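Pastoral Care in the Parish
Week 8: Lament and the Psalms
Wed 19 February

Reading for this week: Psalms 13, 22 and 88, and the first chapter of Moser (on reserve at the Bodwood library desk).

1. What a lament is

A lament is a prayer of complaint spoken to God. Most of the lament psalms follow a pattern: the speaker calls on God, says what is wrong, asks for help, and ends with trust or praise. Psalm 13 does all of this in a few lines. Psalm 88 does not. It stops in darkness, and you should resist adding an ending to it when you read it with someone.

2. Using a psalm at the bedside

Ask first. Some people want a familiar psalm and some want silence. Read slowly, from a translation the person knows, and keep the visit short – 30 minutes is plenty for most people who are unwell. If they begin to talk, put the book down. 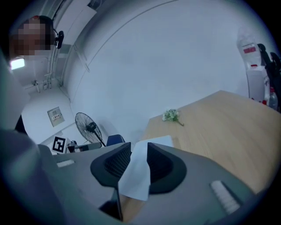 3. Common mistakes

Moving to comfort too early. The friends in Job sat for seven days before they spoke, and their trouble began when they did.

Explaining the loss. Avoid "it was God's plan" unless the person has said it first, and even then listen for what lies behind it.

Praying at length to cover your own discomfort.

4. For next week

Write your own lament, no more than 50 lines, using the pattern in section 1. It will not be read aloud. Bring a printed copy for Sixten Engebretsen, who is taking the session on funerals. Those on placement at Wetatlow should also finish their October visit logs, with names removed to honour confidentiality.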